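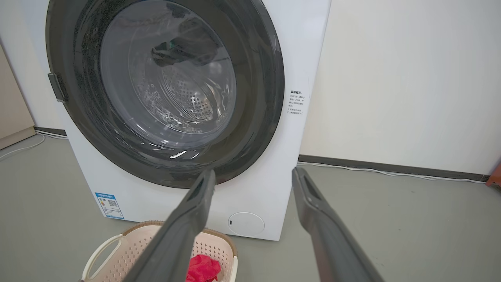 Appointment Reminders and Missed Visits at a Small Skin Clinic

Final report, second-year project in Health Services Management

1. Background

Wurton Skin Clinic offers laser hair removal, chemical peels, acne treatment and mole checks. It has two treatment rooms and one consulting room, all on the ground floor, and takes bookings by phone and through its website. The clinic asked the department for help with missed appointments, which had gone up after it moved its laser work from mornings to late afternoons.

The project looked at one question: does the timing of a text reminder change how many people fail to turn up? We did not look at price, waiting times or the results of treatment.

2. Method

The clinic uses a booking program called Zinutix. It stores the date a visit was booked, the type of treatment and whether the person came. The practice manager exported these fields for us with names, phone numbers and dates of birth taken out. The export covered 1,311 booked visits.

Up to the end of August every client got one text, sent the day before. From then on the clinic sent a text three days before as well. We put the visits into two groups, one for each way of sending reminders. The one-text group had 700 visits and the two-text group had 611.

A visit was counted as missed if the client did not come and had not cancelled by 9 a.m. on the day. Late arrivals who were still treated were counted as attended.

3. Results

Across both groups 91 visits were missed. Of these, 63 were in the one-text group, or 9 per cent of its visits. The other 28 were in the two-text group, or 4.6 per cent.

Cancellations rose after the change. Reception staff told us that most of the extra ones came in on the day the first text went out, and that they could often fill the slot from the waiting list. The export did not record the time of a cancellation, so we could not check this.

First consultations were missed more often than follow-up visits in both groups. People on a paid course of laser treatment missed the fewest.

4. Problems with the data

The two groups come from different parts of the year. Laser bookings drop in summer, when the clinic advises clients with a tan to wait, so the mix of treatments was not the same. We had planned to compare our figures with the Cumance branch, but it keeps a paper diary and there was no time to type it up.

Some clients booked more than one visit. The export had no client number, so we treated every visit as separate.

5. Recommendations

Keep both texts. Add a client number and a cancellation time to the export. For first consultations, try a short phone call in place of the three-day text and run it for at least a full term before looking at the numbers.

The charts and the blank data sheet are in the appendix, saved in the shared folder under Xolalpa, our group name.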